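**Session 2 - Why cloth behaves the way it does**

Welcome back, everyone! Last time we got as far as fibres, and now we get to the fun bit - how they become something you'd want to wear. Bring a shirt or skirt you love, plus one you never reach for.

Start with the weave. Plain weave goes over one, under one, and gives you crisp shirting. Twill steps sideways by a thread each row, and you get those lovely slanting lines and a softer drape. Pull both on the bias and feel the difference (do try it, it's a treat).

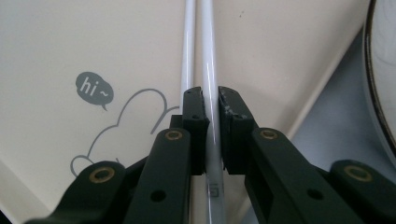 *Fig. 2: Two long white rods and a gripper.*

Knits are loops, so they stretch even with no elastane at all. Rib stretches most across the width and springs back beautifully, which makes it perfect for cuffs.

**To do before Session 3**

- Read Tzanetos, *Cloth in the Hand*, p. 42 onwards
- Wash your swatch, dry it flat, measure it again
- Write a few lines on how your favourite garment hangs, and why

Stamatia Katsaros has the Dornovitz twill samples if you missed them - the brushed one is gorgeous.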